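November 27, 2019
Bench notes, table refinish and curtain

Picked up where I left off on the big table. The top had its last coat of Fontana hardwax put on before I went home and it has had the night to cure with the heater on low. No tack anywhere when I put the back of my hand on it. Color is what we wanted. It stayed pale, and the grain hardly shows unless you get down level with it. Blandine was worried it would go yellow like the shelf did in April, but that was the Teneck oil, and I think we can stop buying that one.

Sanding record so I don't have to guess next time: 120 to take off the old varnish, then 200 by hand with the block, with the grain only. Skipped the finer paper. Wiped down with a damp cloth between, let it dry, wiped again. Two coats, thin. The second one took less than half of what the first did. Tin is back on the metal shelf with the lid taped because the rim is bent.

There are still a few smudges and some specks in the finish. Some of it is probably dust that landed before the coat set, from when I had the door open. I tried one speck with a fingernail and it didn't lift. Not going to sand the whole thing back for that. If it bothers anyone, a gray pad and a little wax on that spot only, then buff. Do not use the orange pads, they leave rings.

Curtain is up behind the table. It's the white one Wenjie brought over from the old room, washed once on cool and hung damp so the creases would drop out by themselves, and they mostly did. Rod is the Brodum one, fixed into the wall with the long screws. The left bracket went in crooked the first time and I had to fill the hole and move it over. The filler is still soft, don't lean on that side. There's a lot of extra cloth and it wants to bunch at the left end. I pushed it there on purpose so it hangs in one thick fold down by the back corner of the table and screens off some of the stuff piled over on that side.

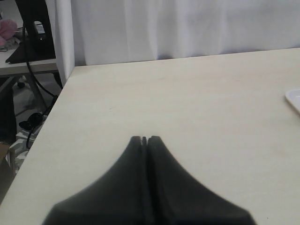 The pile on the left still has to be gone through. I started on it twice and both times ended up just restacking. Plan is to sort by whether we've touched it since April. Anything we haven't goes in the hall with a tag on it, and people get until the end of next week to claim things. Blandine wants the clamps kept no matter what. Fine with me, but they need a hook or a rail, they can't go back in the crate.

Measured for the rail while I had the tape out. Clear wall between the window trim and the switch is 86 cm. The Flastach rail we saw in the catalog comes in 80, so it fits with a bit to spare on each side. Wenjie says the screws that come with it are junk and to use ours. Put it on the order list along with more filler and a box of felt pads for the table legs, the ones on there now are worn through and it scrapes when you push it.

Table height: I put the legs on the lower setting. Tried sitting and standing at it. Sitting is good, standing is too low for me but all right for Blandine. Leave it for now. One of the back legs didn't want to lock and needed a few taps with the rubber mallet. If the top starts to rock, check that leg first.

Rules for the top until the finish is hard all the way through (the tin says a week, I'd give it longer):
Nothing hot straight on the wood.
No tape. It pulled a patch off the test board.
Wet things go on a tray or a towel.
Wipe with a dry cloth, no spray.

The test board is leaning by the sink if anyone wants to see what water does to it. I left a drop on one end for an hour and got a faint ring that went away by the afternoon. Coffee left on the same long didn't go away.

Finish used, all in: 47 ml for the second coat, going by the measuring cup. Didn't write down the first coat. There should be enough left for the stools, which are next. Rags are laid flat outside to dry, please don't ball them up in the bin.

To do: fill and touch up around the left bracket, order the rail, start on the stools, ask Wenjie if there's a second curtain for the window side.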